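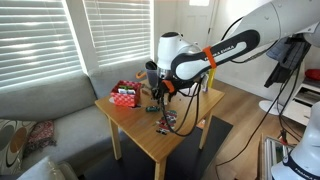
I have used the Parum home battery for one year now, together with the solar panels which we already had on the roof. My neighbor Gaëtan Moulin asked me to write down my opinion, so I put it here also for others.

The battery was sold to me by Tresport. They are a small company and they answer the phone. The installation took one day, but I had to wait 12 weeks for the permit from the grid operator. Tresport had told me six. I was not happy about this, and the contract says nothing about delays on the permit side. Please read that page well before you sign.

In daily use I have few complaints. In summer the battery is full before lunch and we take almost no power from the grid in the evening. In winter it is a different story – some weeks it does very little, and I think the sales brochure should say so more clearly.

The app is the weak part. It shows the charge in percent, and it stayed at 58 for two days in September while the display on the unit itself showed 100. After an update it was correct again. Larasati Saragih from the service desk was polite and called me back twice, but she could not tell me the reason.

The fan is louder than I expected. Do not put the unit on a bedroom wall.

I also asked for an offer from Cillgate. Their price was lower, with a warranty of ten years. Parum gives 15, and for me this decided the matter.

Four stars out of five. I would buy the battery again, but I would start the permit papers earlier and ask Tresport to put the waiting time in writing.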